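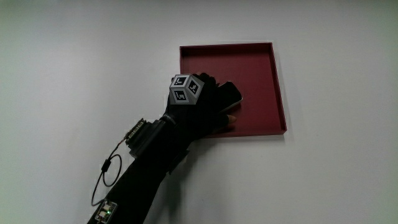
Flekley Wall Paint, Interior Matte White, 2 gal

Most white paint is sold on promises. "One coat" is the big one, and we don't print it on our can. Over bare drywall you need primer and two coats. Over an old dark color you may need three, whatever the salesperson told you.

What you get: a flat, slightly warm white that touches up without leaving shiny patches, provided you keep some from the same batch. It is fairly thick out of the can. Don't thin it for rolling.

What you don't get: a scrubbable surface. Flekley Matte will take a damp sponge now and then. If you have a busy hallway or a dog that leans on things, buy the Fiva Eggshell and put up with the sheen.

We're also doubtful about "zero odor" labels. This one smells like paint for an evening. Open a window.

Coverage: a 2 gallon pail does up to 1180 square feet in one coat on smooth, primed wall. That's the lab number. Rough plaster drinks more, so buy for less.

Recoat: 4 hours, longer in a damp basement.
Cleanup: soap and water
Tinting: light tints only. Deep colors need the Mokgethi base.
Item no. 296
Price: $129 per pail

Ships from Fellotham. We don't ship paint in freezing weather, so order before the cold sets in or pick it up at the counter. Tinted pails can't be returned.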